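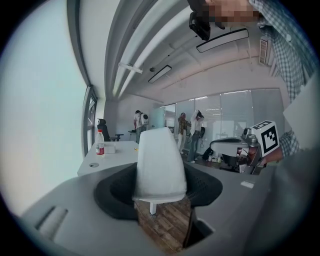
Lukitz Is Getting a Second Season!

Great news for anyone still humming the theme song: Lukitz will be back for a second season. Streaming service Laltalo confirmed the renewal this morning, and the new run is set to premiere in October.

The small-town comedy follows the Chaudhry family as they try to keep their aging roller rink open through one long, snowy winter. It started quietly last spring and then just kept growing — by the time the finale aired, fans were throwing watch parties and arguing over who left the skates on the roof. (We still think it was Grandma.)

"We fell for this family the minute we read the pilot, and we can't wait to spend another winter with them," Laltalo said in a statement.
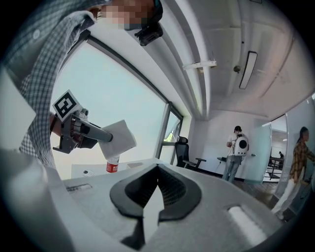 Lukitz returns to Laltalo in October.

Season 2 will have 7 episodes, one more than the first, and production company Grodance is back on board. The whole main cast returns too, which is a huge relief after that cliffhanger at the bus station! Grodance says the story picks up the very next morning, with the rink's big reopening party still on the calendar.

There's a fun bit for locals as well. The party episode needs 200 extras who can stay upright on skates, and Grodance received 3000 applications before sign-ups closed. That's going to be one packed rink — and we'd have given anything to be in it.

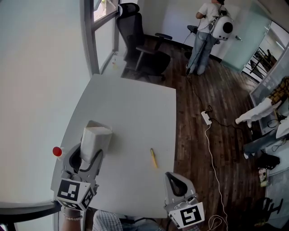 Where can I watch the first season?
All of the episodes are streaming now on Laltalo, along with a short blooper reel.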